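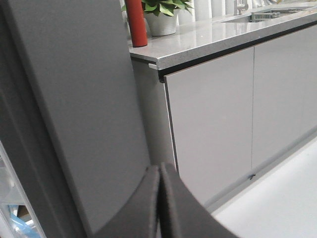
최종 수정: 10월 (소음 부분이랑 야채칸 얘기 추가)

그로르빌(Grorville) 양문형 냉장고 8개월 사용 후기

냉장고 후기 쓴다고 해놓고 계속 미뤘더니 댓글로 언제 올리냐고 물어보시는 분들이 계셔서 드디어 씁니다. 처음 들어왔을 때 바로 썼으면 아마 칭찬만 잔뜩 했을 거예요. 새 냉장고는 뭘 넣어도 예뻐 보이잖아요. 지금은 김치 국물도 한 번 쏟아봤고, 명절 음식도 쑤셔 넣어봤고, 여름도 한 번 났으니까 할 말이 꽤 쌓였어요 ㅎㅎ

일단 저희 집 상황부터요. 식구는 3명이고 스티스타노(Stistano)로 이사 오면서 주방이 예전 집보다 조금 넓어졌어요. 그전에는 수마르(Sumar)에서 나온 한 칸짜리 냉장고를 썼는데 냉동실이 위에 조그맣게 붙어 있는 그 옛날식 있죠. 만두 두 봉지 넣으면 끝나는 거. 얼음도 자꾸 껴서 주말마다 드라이어 들고 서 있던 기억이 납니다. 한국 식재료를 한 번 장 볼 때 몰아서 사 오는 집에는 정말 안 맞아요. 떡국떡, 어묵, 냉동 오징어, 고춧가루까지 다 냉동실로 가야 하는데 자리가 없어서 결국 이웃집에 맡긴 적도 있어요.

구매는 카르발류(Carvalho) 전자제품 매장에서 했고요, 전시 상품이라 800유로에 데려왔습니다. 담당해 주신 직원분이 토마스 벨로주 씨였는데 재촉을 전혀 안 하셔서 좋았어요. 제가 매장에서 문을 열었다 닫았다 한참을 그러고 있었거든요. 혹시 전시 상품 보실 분들은 고무 패킹 꼭 손으로 훑어보세요. 매장에서 여러 사람이 열고 닫은 물건이라 그쪽이 먼저 상한대요. 제 건 멀쩡했고, 선반 하나에 잔기스가 있어서 얘기했더니 새 걸로 바꿔주셨어요.

배송은 금요일 오전에 왔어요. 여기서 첫 번째 고비! 양문형은 폭이 넓어서 현관을 통과 못 할 수도 있다는 걸 머리로는 알고 있었는데, 막상 계단 앞에서 기사님 두 분이 줄자를 꺼내시니까 식은땀이 나더라고요. 결국 문짝을 떼고 들어왔습니다. 떼고 다시 다는 비용은 따로 안 받으셨는데 매장마다 다르다고 하니까 주문할 때 물어보세요. 그리고 현관만 재지 마시고 복도 꺾이는 데도 재셔야 해요. 저희는 거기가 제일 아슬아슬했어요.

색은 짙은 회색 무광입니다. 흰색이랑 엄청 고민했는데 (남편은 흰색파, 저는 회색파) 결과적으로 저는 대만족이에요. 반짝거리는 스테인리스 쓰던 친구 베아트리스네 집은 아이들 손자국 때문에 매일 닦는다는데 저희 건 그 정도는 아니거든요. 다만 기름 묻은 손으로 만지면 얘기가 달라져요. 전 부치다가 급하게 간장 꺼내면 그 자리만 진하게 얼룩이 지는데, 마른 행주로 문지르면 오히려 번져요. 미지근한 물에 주방세제 한 방울 풀어서 극세사 천으로 닦고 마른 천으로 한 번 더 닦는 게 제일 깔끔했어요. 매직블럭은 쓰지 마세요. 안쪽 구석에 살짝 해봤다가 그 부분만 번들번들해져서 바로 후회했습니다.

이제 제일 중요한 수납 얘기요. 양문형의 운명 같은 건데 한쪽 칸의 폭이 좁아요. 깊이는 깊고요. 피자 박스 안 들어갑니다. 큰 쟁반도 안 들어가고, 수박은 반으로 갈라도 좀 애매해요. 김장 때 쓰는 큰 대야를 통째로 넣고 싶은 분이라면 이 형태는 다시 생각해 보셔야 해요. 저는 긴 직사각형 통으로 싹 바꿨어요. 동그란 통은 옆에 자투리 공간이 너무 많이 생기더라고요. 뚜껑 색깔을 반찬, 손질 채소, 남은 밥으로 나눠놨더니 남편도 이제 저한테 안 물어보고 꺼내 먹어요 (이게 제일 큰 수확!).

선반은 투명해서 아래 칸에 뭐가 있는지 내려다보이는 게 편해요. 높이 조절도 되는데 그냥 쓱 옮겨지지는 않고 위로 살짝 들었다가 빼야 해요. 처음엔 이걸 몰라서 힘으로 당기다가 부러뜨리는 줄 알았어요. 위쪽 간격을 좁게, 아래쪽을 넓게 잡아두니까 냄비째 넣는 국이 편하게 들어가요. 된장찌개 냄비 높이에 맞춰 선반을 옮긴 사람, 저만은 아니겠죠?
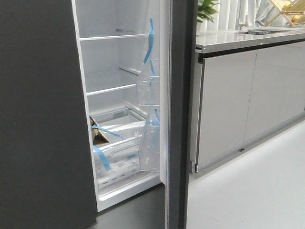

문 쪽 칸도 쓰다 보니 요령이 생겼어요. 처음에는 우유랑 계란을 다 문에 넣었는데 문은 아무래도 온도가 왔다 갔다 하잖아요. 여름에 우유가 평소보다 빨리 시큼해지는 것 같아서 우유는 안쪽 선반으로 옮기고, 문에는 간장, 식초, 고추장, 잼, 머스터드 이런 애들만 둡니다. 참기름 병처럼 키가 크고 가벼운 건 문을 세게 열면 휘청거려서 옆에 뚱뚱한 병을 붙여놔요. 그리고 무거운 병을 위쪽에 몰아넣지 마세요. 옆 동네 사는 셀레스트 언니가 와인을 위쪽에 줄줄이 세워놨다가 바구니째 떨어뜨렸는데 바닥 타일까지 깨졌대요.

문 여는 각도도 짚고 넘어갈게요. 냉장고를 벽에 딱 붙이면 벽 쪽 문이 활짝 안 열려요. 그냥 꺼내 먹을 때는 괜찮은데 서랍을 빼서 씻으려고 하면 문에 걸려서 안 나와요. 저희는 설치할 때 이걸 생각 못 하고 벽에 붙였다가 결국 둘이서 낑낑대며 옆으로 밀었습니다. 바닥에 긁힌 자국 생겼어요... 설치 기사님 계실 때 서랍 끝까지 한번 빼보세요. 그 자리에서 말씀드리면 바로 옮겨주시니까요.

야채칸은 기대보다 괜찮았어요. 상추가 제일 오래 버티는 집 기록을 세웠습니다. 키친타월 깔고 씻지 않은 상태로 넣어두는데 예전 냉장고에서는 며칠이면 끝이 갈색이 됐거든요. 대신 쪽파나 부추처럼 긴 애들은 접어 넣어야 해서 저는 아예 다 썰어서 냉동으로 보내요. 습도 조절하는 레버가 달려 있는데 솔직히 차이를 잘 모르겠어요. 과일 넣을 때 한쪽으로 밀고 채소 넣을 때 반대쪽으로 밀고, 그냥 기분으로 하고 있습니다.

냉동실은 진짜 좋아요. 세로로 긴 칸이라 책꽂이처럼 쓸 수 있어요. 국물은 지퍼백에 납작하게 얼려서 세워놓고 마스킹테이프로 이름만 적어두면 끝. 멸치육수, 미역국, 카레가 나란히 꽂혀 있으면 부자 된 기분이에요. 성에도 지금까지 한 번도 손으로 긁어낸 적 없어요. 드라이어는 이제 머리 말릴 때만 씁니다.

소음 물어보신 분이 많아서 추가해요. 낮에는 거의 신경 안 쓰이고, 밤에 조용할 때 웅 하고 돌다가 멈추면서 툭 소리가 나요. 거실에서 자는 분이라면 거슬릴 수 있는 정도예요. 저희 집에 놀러 와서 소파에서 잔 아폰수는 새벽 3시에 누가 문 두드리는 줄 알고 깼다고 하더라고요. 그런데 수평을 다시 맞추고 나서는 확실히 줄었어요. 앞쪽 발을 돌려서 조절하는 방식인데 앞을 아주 살짝 높여두면 문도 저절로 닫히고 좋아요.

냄새 얘기도 안 할 수가 없죠. 김치요. 김치냉장고 없이 이 한 대로 버티는 집이라 제일 걱정했는데, 밀폐통에 담고 그 통을 또 지퍼백에 넣으면 괜찮아요. 귀찮다고 한 번 그냥 넣었더니 다음 날 버터에서 김치 맛이 났습니다. 토스트에 발랐다가 온 식구가 조용해졌어요. 베이킹소다를 작은 그릇에 담아 넣어두는 것도 하고 있는데 커피 찌꺼기 말린 것보다는 이쪽이 낫더라고요. 커피는 얼음에서 커피 냄새가 나요.

고장은 아직 없었고, AS는 딱 한 번 전화해 봤어요. 문 열림 알림음이 너무 커서 줄일 수 있냐고 물어봤는데 줄이는 건 안 되고 끄는 것만 된대요. 상담해 주신 달리아 벤츠쿠스 씨가 버튼 두 개를 같이 길게 누르라고 알려주셔서 바로 해결됐습니다. 설명서에도 나와 있다는데 제 눈에는 안 보였어요. 저는 며칠 껐다가 다시 켰어요. 아이가 문을 덜 닫고 가는 일이 생각보다 잦아서요.

아쉬운 점 모아보면 칸이 좁은 거, 밤에 나는 툭 소리, 바닥 쪽 틈에 먼지가 너무 잘 쌓이는 거. 먼지는 진공청소기 틈새 노즐도 끝까지 안 들어가서 긴 자에 스타킹 씌워서 닦고 있어요. 옛날 방식이 최고예요.

별점은 다섯 개 만점에 네 개 드릴게요. 같은 가격이면 또 살 것 같고, 정가였다면 좀 더 고민했을 거예요. 냉동식품 많이 쟁이는 집, 반찬을 통에 나눠 담는 집에는 추천드리고, 큰 접시째로 넣었다 뺐다 하는 분들은 매장에 제일 자주 쓰는 접시 하나 들고 가서 넣어보세요. 저도 그렇게 했는데 토마스 씨가 웃지도 않고 접시를 받아서 직접 넣어봐 주셨어요.

긴 직사각형 통 어디 거냐고 물어보시는 분들 계시던데 그건 사이즈별로 정리해서 다음 글에 올릴게요. 지금 뚜껑 하나가 안 보여서 찾는 중이에요.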